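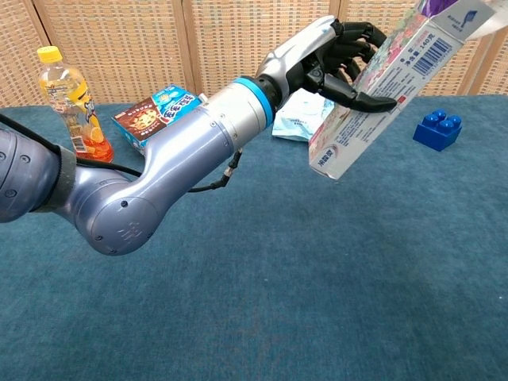
第2章 はじめての設定:地元の議会を登録する

いよいよここからが本番です! この章が終わるころには、あなたの町の議会の動きが手元にどんどん届くようになります。Jollanoは、議会の日程、議案、採決の結果、議員の発言を一か所で追いかけるためのソフトです。インストールとアカウント作成がまだの方は、先に第1章を済ませてください。

2-1 地域を選ぶ

1. Jollanoを起動し、左側のメニューから「議会」を開きます。
2. 「地域を追加」を押し、自治体名を入力します。ひらがなでも漢字でも検索できます。
3. 候補の一覧から自分の自治体を選び、「登録」を押します。収録している議会は2020年8月の時点で3,424。小さな村の議会までしっかり入っているので、ぜひ探してみてください!
4. 県議会や隣の市の議会も見たい場合は、手順2と3を繰り返します。無料版で登録できるのは2つまでです。

注:合併した自治体は新しい名前で登録されています。旧町村名で検索すると、合併後の議会が候補に出ます。

2-2 議員と会派をフォローする

1. 登録した議会の名前を押すと、議員の一覧が表示されます。
2. 気になる議員の横にある星印を押します。星が塗りつぶされたらフォロー完了です。
3. 会派ごとまとめてフォローするときは、一覧の上の「会派別」に切り替え、会派名の横の星印を押します。

応援している議員だけでなく、意見の合わない議員にも星を付けておくのがおすすめです。同じ議案に対する賛成討論と反対討論が並んで表示されるので、本会議の記録を読むのがぐっと面白くなりますよ(筆者はこの画面だけで一晩つぶしました)。

注意:選挙で議員が入れ替わると、落選や引退をした議員のフォローは「過去の議員」に移ります。発言の記録は消えませんが、新しい通知は届きません。新人議員は自動ではフォローされませんので、選挙のあとに一覧を見直してください。

2-3 通知を受け取る

1. 「設定」から「通知」を開きます。
2. 受け取りたい項目にチェックを入れます。最初は「採決の結果」と「一般質問の予定」のふたつで十分楽しめます。
3. 「まとめて受け取る」をオンにし、時刻を選びます。初期設定は19時です。
4. 「テスト送信」を押し、通知が届くことを確認します。

届かないときは、端末側でJollanoの通知が許可されているかを見てください。メールで受け取る設定にしている場合は、迷惑メールのフォルダも確認をお願いします。

注意:採決の結果は速報です。会議録が公開されると、賛否の数や議案名が訂正されることがあります。ブログや会報に引用するときは、結果の横に「確定」の表示が出ているものを使ってください。

2-4 キーワードで議案を追う

個人的にいちばん気に入っている機能です。「給食」「バス路線」「図書館」など、暮らしに近い言葉を入れておくと、その言葉を含む議案や発言が出たときにすぐわかります。

1. 「キーワード」を開き、入力欄に言葉を入れて「追加」を押します。
2. 対象を「議案のみ」「発言のみ」「両方」から選びます。
3. 外したい言葉があれば「除外」の欄に入れます。たとえば「バス」で追っていて「バスケットボール」が混ざるときは、ここに入れるとすっきりします。
4. 「保存」を押します。

キーワードは17個まで登録できます。上限に達したら、使っていないものを左に払うと削除できます。言葉を短くしすぎると件数が一気に増えるので、まずは3文字以上で試してみてください。

注:委員会での発言は、会議録を公開している議会に限り検索の対象になります。公開の有無は、議会名の下の「収録範囲」で確認できます。

2-5 設定を保存しておく

1. 「設定」から「書き出し」を選びます。
2. 保存先を指定し、「書き出す」を押します。
3. 機種変更のあとは、新しい端末で「読み込み」を選び、書き出したファイルを指定します。

フォロー、通知、キーワードがまとめて元どおりになります。9月議会の前に一度書き出しておくと、会期中の機種変更でも慌てません。

設定はこれで完了です、おつかれさまでした! 次の章では、議案のページの読み方と、賛否の一覧を印刷する方法に進みます。

文・構成:Shaimaa Amrani

目次 前の章 次の章 用語集 お問い合わせ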